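Teaching by hand, teaching from a chair
Speaker notes, Plovthorpe meet-up, afternoon slot

Slide 1. Say hello, check they can hear me at the back. I've got 25 minutes, so questions at the end please, unless I've said something daft, in which case shout.

Slide 2. Two ways of showing a robot a job. You can take hold of the arm and move it yourself, or you can sit somewhere else and drive it. I started with the first and I loved it! You feel the weight, you feel where the elbow wants to go, and you get a decent pick out of it on your first morning. The trouble is that your own hands end up all over the camera view (show the clip of my sleeve, wait for the laugh).

Slide 3. Remote control, then. It's slower to learn. My first go at lifting a bag took 3 minutes and I was sweating by the end. You lose the feel of the thing completely, so you lean on the screen, and you find out how bad you are at judging depth from a flat picture. Tip for anyone starting: go in from above, stop, look, then close the fingers.

Slide 4. The Plerkivitz set. We kept 134 demonstrations for the packing job. Mention that I threw out a whole afternoon of mine because I kept dithering over the bag, and the robot learns dithering very nicely, thank you.

Slide 5. Soft things. Boxes are easy, I'm bored of boxes. Anything in thin plastic changes shape when you pinch it, and a tote bag has an opening that moves as soon as you brush the handle. So vary it on purpose – turn the bag a bit, shift the bowl, have a different person drive. (If running late, skip the lamp story.)

Slide 6. Leave this one up while I talk about where the driver sits. I like to be close enough to hear the motors, others want to be well out of the way. Ask for a show of hands, then over to questions.

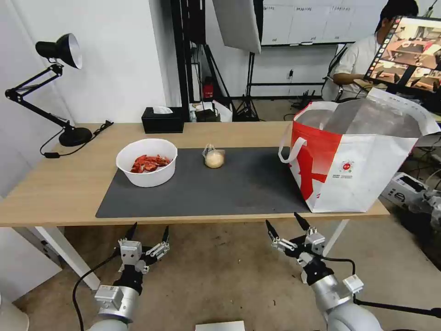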